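Apr 19, 2018

# The washing-up is still yours

My dishwasher broke in December and took 42 days to mend. In that time I washed every plate by hand, and I had plenty of evenings at the sink to think about why a machine that can lay car doors into place all night can't clear my draining board.

I have worked near robots for most of my adult life. The packing hall at Ladefoged, where I spent the longest stretch, had a line of arms that put jars into boxes. They were very good at it. A jar came down the belt, always the same jar, always the same way up, and the arm took it. When the firm changed to a jar with a slightly wider lid, the line stopped for most of a week while the grippers were changed and the positions set again. The women on the hand-packing benches had moved to the new jar in the time it took to open the first pallet.

That week has stayed with me, and it is what I think of when people say the household robot is five years off. They were saying so when I started at Ladefoged.

Last year I went to an open day at Janderthorpe, where a firm called Skikent was showing a machine that folds towels. It folded them well. I stood and watched it for a good while. Each towel was the same size and the same white, and each was laid flat on the table by a member of staff before the machine touched it. A visitor asked whether it could do a fitted sheet and was told that was being looked at. The price on the leaflet had 3,000 in it, a month, on a lease. A laundry that does nothing but towels might make sense of that. A family with two children and a basket of odd socks will not.

I don't say this to run the engineers down. Folding a towel is hard. Picking up a thing you have never met before is harder, and a house is full of such things. We forget this as we learned it before we could talk. A child of three can reach into a drawer for a spoon and come out with a spoon. The child doesn't know how that is done and neither do I.

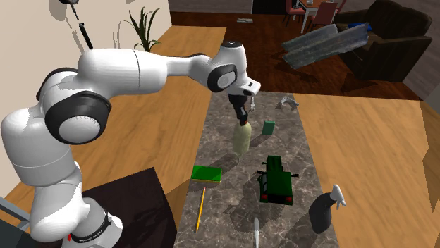

Clearing a kitchen counter is the chore I would choose as the test, ahead of folding and well ahead of hoovering, which was solved by giving up on corners. Everything on a counter is a different job. A simulated one can be laid out with a sponge, a pencil, a fork, a toy tractor and a spray bottle on the same narrow strip of marble, and that is a fair likeness of my own on a bad morning. The sponge will squash and the pencil will roll. The fork is thin and the tractor has wheels. The arm has its fingers down on top of a bottle with a narrow neck, and with a real one I would want to know how hard it meant to squeeze. After that comes the part that needs sense: the pencil doesn't go in the cutlery drawer, and the tractor goes to whoever is shouting for it.

Practising in a computer seems to me the right way to go about it. You can drop a bottle there 392 times and sweep up nothing. My doubt is about what carries over. A drawn sponge is as wet as somebody decides it is, and the one in my sink has its own ideas.

Henix, who sell arms to small workshops, print a figure of 73 per cent for mixed objects in their brochure, meaning the arm picks up what it was sent for that often. I believe them, and I think it is decent of them to print it. For sorting scrap it may well do, as a missed piece can go round again. In a kitchen it means about one glass in four left behind or on the floor, and you would be standing over the thing with a dustpan.

So my answer to "can they do it yet" is yes in the factory, where the job can be made to hold still, and no in the house. I would spend the money on shop floors for now, on the lifting and the night shifts that wear people's backs out. The man came and fitted a new pump to the dishwasher in the end. I still have to load it.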